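Replaying Logged Arm Trajectories in a Simulated Kitchen

By Siham Hijazi
February
7 min read

This page shows how to take a joint log from a real arm and play it back in a simulated kitchen, with the wrist camera and the side camera rendered in step. You need a working simulator install, a robot model that loads without errors, and one log file. I use our Prindell replay script, but the steps are the same if you write your own loop.

1. Check the joint order

Open the log and compare the column names with the joint names in the robot model. They often differ. If the model lists the gripper joints before the last arm joint, every frame will load without complaint and the arm will fold into itself. Write the mapping down in the config file and leave it there, even when the two lists match.

2. Match the time step

Our logs are written at 18 Hz and the physics runs much faster. Don't feed the same target over and over until the next row comes in. Interpolate between rows. Linear is fine for the arm joints. For the gripper, hold the last value -- a blended open/close command gives you half-closed fingers that were never in the log.

3. Set the start pose before stepping

Write the first row straight into the joint state, zero the velocities, then let the simulator step 5 times before you record. If you skip this, the arm jumps from its default pose and can knock things off the counter.

4. Add the cameras

Attach the wrist camera to the gripper link, with no smoothing. Fix the side camera to the world. Both should read their time from the simulator clock and never from the wall clock. Marwan Rizk lost most of an afternoon to that one on the Coppens scene, where the side view ran 9 frames behind.

5. Render a few frames and look at them

Pick frames from different parts of the run and check them by eye before you start the full job. In the side view, look for links that pass through the counter or the cabinets. In the wrist view, both fingers should show at the same height on the left and right.

Side view first, then wrist view: 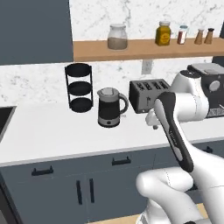
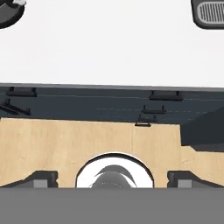

If the wrist view is rotated by a quarter turn, the camera frame and the link frame use different axis conventions. Fix it in the mount transform and leave the rendered images alone, or your saved camera poses will be wrong.

6. Run the full replay

Start the job with rendering on and logging set to "warn". When it finishes, compare the replayed joint positions with the log. Small errors during fast moves are normal. An error that grows steadily usually means the time step in part 2 is off, so go back and check that before you touch the controller gains.

Contact: Plunville Robotics Tools, Hollton office | Copyright Plunville | Back to top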